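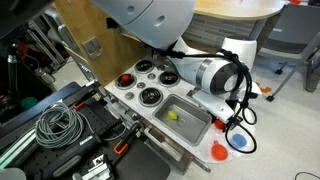

Workshop tips: planning and perception for a toy kitchen cell

Set the planner's collision model before tuning anything else. In Drunder, enter the counter as one box and the sink as a separate recess. A single flat box makes every grasp inside the basin fail as a collision.

Give hanging cables their own padded volume. Cap planning at 300 ms and log each timeout.
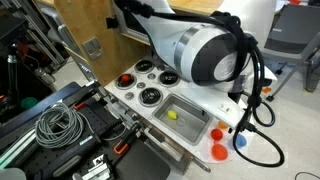 2 min read

Steel sinks and burner rims throw highlights that depth filters read as holes. Mask them in Neneo, then segment by color. A red ball on a black coil separates cleanly; a yellow lemon in the basin needs a lower saturation threshold. We use 16 for the minimum blob size.

Save the mask with the calibration file. Reload both after any camera move.

Filed under: Shop Software, Arms

Related
Naming frames in Drunder
Replaying logs at half speed
Clamp positions as fixed obstacles

Contact Studitz | © Studitz | Back to top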